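Pullstead Players - Hall and Backstage Safety Check, Spring Production
Date of check: 1 March 2026
Checked by: Willy Baert

Good evening all, and thank you for your patience while I went round with my clipboard. I have put my comments under each item because a bare tick never tells you which door it was that stuck, and several of you have asked me to be a bit fuller than last year. You did ask!

1. Front doors and foyer
Main doors open outwards freely - OK
Foyer lights, all working - OK
Mat flat to the floor - NEEDS ATTENTION
Comment: The hall went up in 1871 and the foyer floor has had a dip in it for as long as I have been coming. The mat has worked itself into the dip and there is now a ridge just where people stop to find their tickets. I have taped it down for rehearsals, but it wants a proper heavy mat before we let an audience in.

2. Seating and aisles
Seats set out to plan - OK
Rows linked together - PART DONE
Centre aisle clear - OK
Comment: The plan is for 264 seats, and please may we stick to it, however many cousins turn up. The back two rows were not linked when I looked. The clips are in the blue tin under the stairs.

3. Stage and wings
Stage floor sound, no raised boards - OK
White tape on front edge and steps - NEEDS ATTENTION
Stage left wing clear - NOT OK
Comment: The tape has scuffed away on the second step, and that is the one the chorus use in the dark. Stage left still has the harbour wall from the last show in it. It is a lovely piece of painting and I know how many evenings went into it, but with the villagers all coming off that side in Act 2 there simply isn't room to pass.

4. Props and working tables
Props tables steady, legs locked - OK
Nothing sharp left out - OK
Breakables stored low - OK
Comment: I was very pleased with this part. Do keep putting things back after your scene, even when you are rushing for a change, as it makes life so much easier for the next person along.

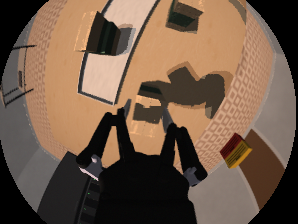 Tabletop with white tray.

5. Lighting and electrics
Lamps on the front bar, safety chains fitted - OK
Cables taped or covered - PART DONE
Dimmer rack, air vents clear - OK
Comment: Stoltura are coming in April to test the portable equipment, all 42 items of it. If you have brought in a kettle, fan heater or hair tongs from home, please either take it away again or add it to the list on the green room door.

6. Fire exits and extinguishers
Side exit opens with one push - OK
Exit signs lit - OK
Extinguishers in place and in date - OK
Comment: The side exit had a costume rail parked in front of it when I arrived. I moved it, and I would be very grateful not to have to move it again.

Items marked NOT OK to be put right before the first full run, please. I will come back and look at those myself, and at the step.

Willy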